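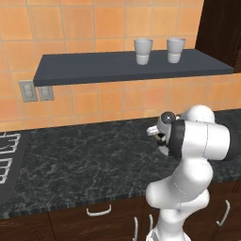 Opened by Mared Prydderch on 2025-05-27 | Project: Drekura / sim-eval | Assigned: Yulan Song | Status: closed, follow-up open

Subject: shelf-cups eval, success rate way down after scene randomization merge

Mared Prydderch
Running the shelf pick eval again for the paper table. Policy is the January checkpoint, same one as before, nothing retrained. Old kitchen: 7 failures in 200 episodes. New kitchen set: 84.6 was what I expected to see given the val curve, got nowhere near it. Most episodes the arm comes up over the counter, stops well short of the shelf and hangs there till timeout. Doesn't drop anything, doesn't hit anything. Just parks.

Render attached up top is the orange tile / dark marble kitchen, seed 846. Worst of the lot. Gripper is out over the counter, cups are up on the shelf, and that's where it is.

Need to know if this is the policy or the setup before I write anything down.

Yulan Song
Looking. Which config? There are two with nearly the same name in the sim-eval folder.

Mared Prydderch
The one ending in _wide. Config hash is in the run log.

Yulan Song
OK same one I have. Reproduced on seed 846. Timeout at 420 steps, every time, same pose within a hair. Deterministic so at least that.

First guesses, in order:
- camera moved between old and new set
- action scaling wrong (units??)
- shelf height outside what it trained on
- texture shift, orange wall is pretty far from anything in training

Going down the list.

Yulan Song
Camera: no. Diffed the extrinsics, identical to old set. Intrinsics identical too.

Action scaling: no. Replayed a recorded demo open loop in the new scene and the arm goes exactly where it should. Controller is fine.

Yulan Song
Shelf height. Training range covers it, near the top but inside. Lowered the shelf to the middle of the range and reran seed 846. Arm still parks. Same spot in the air, didn't even care that the shelf moved. That's weird. If it was looking at the cups it should have at least shifted.

Huiling Gu
Jumping in, I wrote the randomizer. Is it maybe not seeing the cups at all? White-gray cups, white arm. We never had both in training I think, the cups were colored in most of the demos.

Yulan Song
Worth a try. Swapped cup material to flat blue, everything else left alone. Parks. Swapped the wall to plain gray, cups back to white. Parks. Both swapped. Parks.

So not texture, or not only.

Mared Prydderch
Then what is it attending to? Can we dump the saliency maps for that seed

Yulan Song
Dumped. Flat over the cups in all four versions. Nothing on the shelf either. Hot on the gripper and hot on the counter under it. It's behaving like the target is on the counter.

Cuiping Meng
Check the goal embedding. When we added the new kitchens the task string table got rebuilt and I remember the ids being sorted diferently.

Yulan Song
...yep. That's it.

Task table was regenerated alphabetically with the merge. Checkpoint stores task as an integer id, not the text. So the id we pass for "pick cup from shelf" is now read by the policy as "move above counter and wait", one of the reset tasks. It's doing precisely what it was told. Parks because the task is to park.

Old kitchen eval didn't break since it still points at the frozen table from January.

Mared Prydderch
Oh for. OK. So every number from the new set is garbage?

Yulan Song
Every one that used the January checkpoint, yes. Anything trained after the merge is ok, they were built against the new table.

Fix: eval now loads the task table saved next to the checkpoint and refuses to start if there isn't one. Wrote a small script to drop the old table in beside the January files. Pushed to the fix branch, Huiling please look.

Huiling Gu
Reviewed, one comment about the error message, otherwise good. Merged.

Mared Prydderch
Reran seed 846 with the fix. Goes up to the shelf, grasps the left cup, lifts, done. Starting the full set now, 200 episodes per kitchen. Will post when it's through.

Mared Prydderch
Full set finished. Shelf pick is back in the normal range for every kitchen. The orange tile one is still the lowest, but it's real failures now: slips at the rim, a few where it clips the next cup on the way in. Those I can write about. Table in the draft is updated and the old rows are gone.

Also reran Yulan's swaps with the right task id, seeing as the configs were there. Blue cups help in the orange kitchen. Gray wall makes hardly any difference. So Huiling was onto something with the white on white, it was just hiding behind the other problem. Putting that in the ablation section, short paragraph, no big claims off one scene.

Yupin Hemmin
For the methods text can someone give me one line on how tasks are specified. Draft says "language-conditioned" and from this thread that isn't right, is it?

Yulan Song
Right, it isn't. Say "conditioned on a discrete task id". The strings are only for us to read. Language version is the Ekpo branch and that's not in this paper.

Yupin Hemmin
Changed it in the abstract and section 3. Figure caption still has the old wording, Mared that one's yours.

Mared Prydderch
Done.

Cuiping Meng
Follow-up ticket opened: store task text in the checkpoint and drop the integer ids. Also a sanity episode at the start of every eval, so a policy running the wrong task gets flagged before the whole set goes through. Assigned to me.

Yulan Song
Closing this one. Saliency dumps are in the ticket folder if anybody wants them, delete after the deadline pls, they're huge.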